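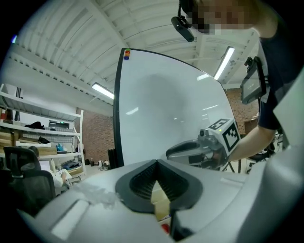
Why does the label printer on the Kendola order desk print every second label blank?
The driver page length is set longer than the label stock, so the printer feeds past the gap and treats the next label as the rest of the same page. Set the length to match the stock, then recalibrate the gap sensor.

Home Products Downloads Support Tickets Contact

Ticket 1199
Product: Clillus desktop label printer, USB
Software: Kendola order desk
Status: Closed
Reported by: Farnia shipping office

Reported problem
Labels print correctly at first, then every second label comes out blank. The skipped labels still advance through the printer. The problem began in August after the office PC was replaced. The stock is the same as before: Wieczorek direct thermal, 42 mm long, 3 mm gap.

Log

09:10 – Asked for a self-test from the front button, with the USB cable unplugged. The self-test printed on consecutive labels with no blanks. Print head and feed roller ruled out.

09:25 – Asked for a driver test page. First label printed, second blank, third printed. Fault follows the driver.

09:40 – Customer sent the driver settings. Page length was 84 mm, the default for a fresh install. The old PC had a custom size that was not carried over.

09:50 – Customer set the length to 42 mm in Printing Preferences and printed again. No change from Kendola. The driver test page was now correct.

10:15 – Kendola keeps its own copy of the page size, saved when the printer is first added. Changing the driver does not update it. Customer removed the printer in Kendola under Settings, Devices, closed the program and added the printer again. Page size now reads 42 mm.

10:30 – Blank labels gone, but print drifted upward on each label. By the tenth label the top line of the address was on the gap. Ran gap calibration: power off, hold Feed, power on, release at the second blink. The printer fed several labels and stopped at the tear bar.

10:45 – Batch of 30 labels printed from Kendola. No blanks, no drift. Customer confirmed that barcodes scan.

Cause
Default page length in the driver after the PC replacement, plus a stored copy of the same value in Kendola.

Notes for other sites
Change the driver first, then remove and add the printer in Kendola. In the reverse order Kendola saves the wrong length again. Enter the label length without the gap – the driver adds the gap from a separate field. Calibration is also needed after a change of stock, even when the nominal size is the same.

Ticket closed at 11:20. Reply to the closing email to reopen.

This site uses cookies to keep you signed in and to remember your ticket filters. Accept Decline Cookie settings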